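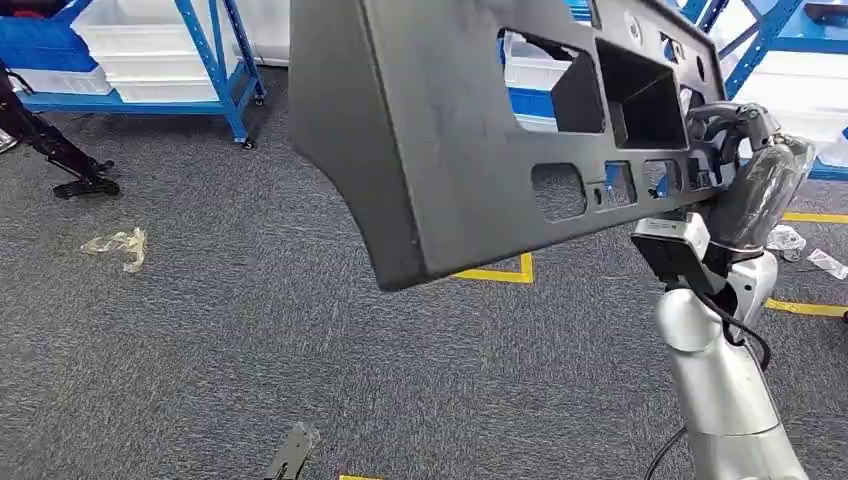 Fluditz open afternoon: can it do a shift yet?
April. By T. Ekanayake

Got there at 3, parked badly, badge printed with my name spelled wrong. Fine. Fluditz has opened up its test hall for one afternoon and I wanted to see one thing: can a machine do the dull part of a parts job. Pick up a big awkward trim panel, carry it, put it where it goes. The stuff I did for two summers out of school and still feel in my left shoulder.

Notes typed on the train, so excuse the mess.

First stop, the panel station. Dashboard type part, big, dark gray plastic, full of cutouts. Anyone who has handled these knows they're a pain. One end flares out, the middle is mostly holes, and the whole thing wants to swing when you hold it by one side. The hand had it by the right end, fingers hooked over the top edge, one thick finger pressed up against the underside. Pretty much how I used to grab them. Surface had scuffs and smudges on it, so not a show part fresh out of the bag. Good. I don't trust a demo with clean parts.

Did it work? Sort of. I stood through 13 tries. Most of them got the panel from A to B. The ones that went wrong all went wrong the same way, the flared end dipped, the grip shifted, and somebody hit stop. Slow too. A person on a line would have done three by the time it finished one. Guide said speed is the easy part and comes later. They said that at the last place I visited as well.

What I liked: the floor. Gray carpet with yellow tape on it, scraps of plastic lying around, blue racks with white bins behind. Looks like a workplace on a normal day. Somebody had left a crumpled bit of clear wrap on the carpet, and I asked whether the thing could pick that up. Long pause. No, not yet. Wrap is hard, they said, see through and it changes shape every time you touch it. So it can carry a dashboard but you still need a person with a trash bag. That's my whole report really but I'll go on.

Second stop, household corner. Called Trustel, a kitchen counter and a laundry table. Towels: yes, folded, ugly but folded. A fitted sheet: no, and to be fair me neither. Loading a dishwasher took so long that half the group wandered off to the coffee. It got the plates in. Put a glass in upright, which would come out full of dirty water. Guide laughed, said it "depends what you asked for."

Third stop was a talk, plastic chairs, too hot. One slide said they have logged 1408 handling runs since the winter. Next slide said they want 80 different parts by the end of the year. Didn't catch how many they have now, asked, got a different answer to a different question. Someone in the back wanted to know if it all runs on Unix and that ate up the rest of the Q&A.

Would I hire it? For carrying the same panel from the same rack to the same spot, with a person near by, maybe in a year or two. For tidying up after itself, no. For my kitchen, no way, not at that speed.

Coffee was decent. Bring a sweater for the hall and then take it off agian for the talk. Bus back leaves from the other side of the building, the sign is wrong.

Comments (4)

linelead_ret: The swing is the whole job with those panels. Two hands or a fixture. Did they try it with two?

T. Ekanayake: Didn't see two hands on it while I was there. Should have asked.

mopbucket: so it cant pick up trash. call me when it can pick up trash

Dorrie K: We went at noon and the towel one was switched off. Lucky you. Agree about the bus sign.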